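Hedge trimmings and thorns: which gloves, and when to cut?
Gardens and Trees > Hedges and shrubs

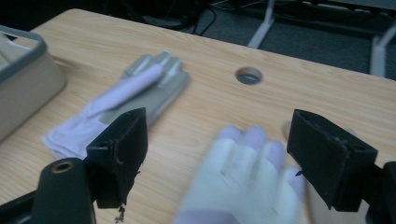 Page last changed: February 12, 2021

wismont_lane
We moved to a house outside Gisthorpe with a hawthorn hedge along the whole of one side, 60 metres of it. It has not been touched for years and is well over head height. The quote I had to bring it down to chest height and take the cuttings away was £2095. Is that normal? And if I do it myself, what do people wear on their hands? I did two metres with thin gloves and spent the evening with tweezers.

mossback
Sounds fair to me if they are taking it all away. The cutting is quick. Loading and tipping is where the money goes. Ask for a price with the trimmings left on site and see what the difference is.

For gloves you want leather to the elbow. Anything knitted is useless on hawthorn.

Rollel17
I disagree about the price. I had a similar length done near Wismont and paid a good deal less, but the crew could get a tractor flail along it. Can they get a machine to yours?

wismont_lane
No, there is a ditch on the field side and a garden wall on ours. All hand work.

Rollel17
Then I take it back, it is probably about right.

ditchandbank
Whatever you decide, get it done before the end of this month. Birds will be looking for places to nest soon and you don't want to be halfway along when they start. If you miss it, leave it until autumn.

mossback
A light trim in June never did mine any harm.

ditchandbank
A light trim is one thing, taking the top off a neglected hedge is another. And you can't see a nest in full leaf until you are on top of it. I wouldn't do either in June.

mossback
I check first. We will have to differ on that.

copperbeech_2
I would not drop it all in one go. Take the top down this winter and one side next winter, then the other side the year after. Hawthorn comes back from hard cutting, but an old hedge may have gaps at the bottom and you will want to plant those up while you have the light.

On gloves, I wear a thin pair inside leather gauntlets. The thin ones can go in the wash. I bought my gauntlets from Karppinen and the stitching went at the thumb in the second winter, so look at the seams before you pay.

Rollel17
Mine are Karppinen as well and have had no trouble at all. Did you leave them wet?

copperbeech_2
In the shed, so possibly.

wismont_lane
Thanks all. I have asked for a second price for the top only, with the trimmings left here. Can I burn them, or is it better to stack them?

ditchandbank
Stack them at the far end if you have room. If you do burn, move the heap on the same day, as hedgehogs get into them.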